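Warehouse Floor Layout Assistant, Skarville

Valora is hiring a layout assistant for its storage building in Skarville. The job is full time, days only, and reports to Gervásio Pacheco.

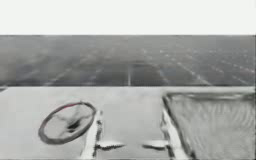

You will help plan where pallets, aisles and packing stations go before we move in stock from Toledo. Much of the planning is done on screen, on a gray floor with pale grid lines like these, so you should be comfortable reading a plan. The rest is done on foot with a tape measure.

You will also update aisle signs and keep the stock location list current. The list has 1,169 entries. 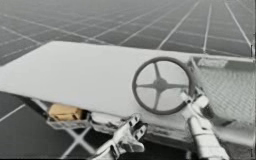 What we ask for

At least 5 months of warehouse or stockroom work. Basic spreadsheet skills. A forklift license is useful but not required.

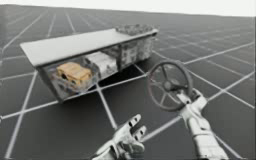

Shifts start at 6 a.m. and end at 2:30 p.m. New hires train for two weeks with Ademir Vasconcelos. The first exercise is placing shelving against square floor tiles marked off in white lines, as on the dark floor shown.

Apply at the front office by Wednesday noon. Bring a resume and one reference.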